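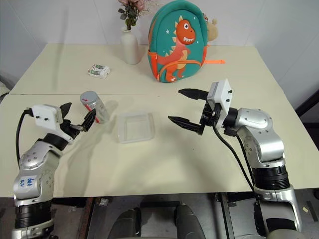 Tivbridge: Tilt Planner on the Two-Arm Cell

By Vlasta Kadrić and Stijn Declercq

Tivbridge is the planning layer we run on top of the Spahić joint controller. It takes a task graph, a set of object poses and a collision model, and returns time-stamped trajectories for both arms. The gallery covers the can-and-box task on release 2.6. The task graph has 16 nodes. Both grippers start open, with the can and the clear box on the table between them.

The collision model is built from the head view before the first motion. Tall items at the back of the table, such as the vase and the backpack, are stored as convex hulls with a fixed margin. The clear box is fitted from its rim only. Depth returns through the floor of the box land on the tabletop and are dropped.

Tilt over the box. The planner limits the angular rate of the can axis and leaves wrist roll free within joint limits. The rim position is held by a soft constraint above the box opening. If the solver does not converge in 158 iterations, the last feasible trajectory is kept and the tilt node is queued again.
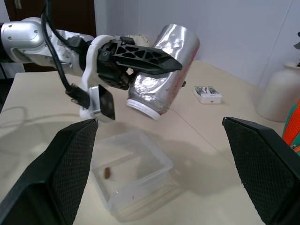
Photo: Reshma Msimang / Kulstead

The camera on the opposite wrist supplies the second estimate of the rim. Its own fingers take up the lower corners of the view and are masked with a static polygon. A small brown piece is visible inside the box here. The fill detector works on color difference against the bare box floor, so dark pieces are easier for it than pale ones.

Arm assignment is decided per node. The cost is path length plus a penalty for crossing the midline. The idle arm gets a hold pose and stays in the collision check at full resolution. 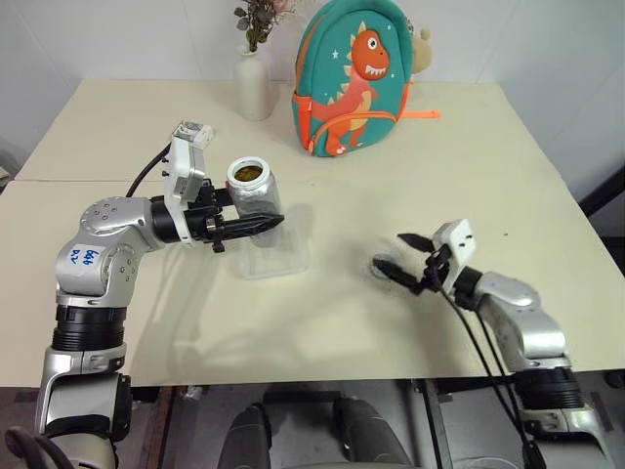
Head view: left gripper closed on the open can, right gripper open.

From this angle the can contents show at the rim (brownish green, like tea leaves). The wrist cables are not modeled. Gorazd Petek has a capsule-chain approximation on a branch, and it adds 2 ms to each check. Merge is planned for December.

Pre-grasp check. The can and the box are matched against the stored poses, and the lid state is read as a separate flag. 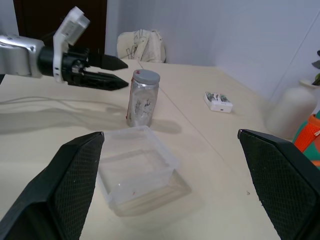
Wrist view: clear box in front, lidded can behind it, other arm at left.

Foil surfaces give poor depth, so the can pose comes from the lid outline and a cylinder prior. The table seam is used as a line feature for checking wrist camera extrinsics. Calibration scripts are by Eleni Georgiou and live in the tools folder of the Tivbridge repository.

Page updated 16 November 2018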